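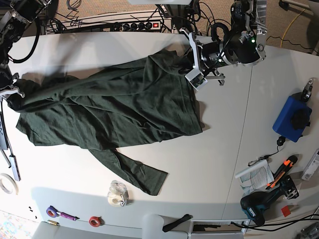
## Club news: Wouter Willems is back on the court

Many of you asked about Wouter, so I write this item first and leave the fixtures for the end.

Wouter Willems played his first full match for the Okarberg men's volleyball team on Thursday evening, against Samonte. We lost 3–1. I don't think many people in the hall were looking at the score so much. When he walked to the service line in the first set, also the Samonte bench was clapping, and I want to thank them for that.

For the new members: Wouter is our middle blocker and he was out of the team since last October. It started with a pain in his left calf after an away match in Wesden. He thought it was a muscle, as we all did. He put ice on it, he skipped one practice and he came to the next one. Two days after that practice he could not climb the stairs in his house without stopping. His sister drove him to the hospital, and the doctors found a blood clot in the leg and a smaller one in the lung.

He stayed in the hospital for four nights. After that came the blood thinners, and with them the rule that he must not play any sport where he can fall hard or get hit. Volleyball is such a sport, at least in the way Wouter plays it.

I visited him in the winter and he told me the waiting was more difficult than the hospital. "In the hospital everybody is busy with you," he said. "At home you have a sofa and a phone." He watched all our matches on the stream, and he sent me messages about our blocking — long messages, often in the middle of a set, when I could not read them.

His doctor let him start with walking, later with the bicycle, and in the spring with ball work without jumping. He set passes against the wall of his garage. His neighbors were patient. When he finally got permission to jump again, he said his legs felt like they belonged to an older man, and he is 31.

On Thursday he made four blocks and two service mistakes. The second mistake went so far out that it hit the clock. He asked me to include this, so I include it.

The collection for his travel costs to the clinic in Drornano is now closed. Together we gave 1,714 euros. Wouter did not need all of it, and he asked that the rest stays with the youth teams, who will use it for new knee pads and a second ball cart.

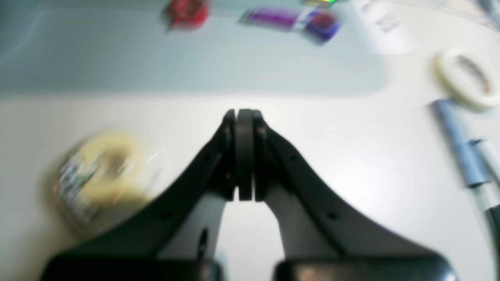 **Will Wouter play all the matches this season?**

He will play the home matches and the short trips. For the long bus rides he and the coach decide each time, and he will sit in the front, where he can stretch his legs and get out at every stop.

### Fixtures and small things

- The home match against Wesden starts at 7:30 p.m. Doors open one hour before.
- The away match in Drornano is moved to the small hall. Please park behind the swimming pool.
- Youth practice is 30 minutes earlier until the school vacation.
- We still need a second scorekeeper for the women's matches. You can learn it in one evening, and I will sit next to you the first time.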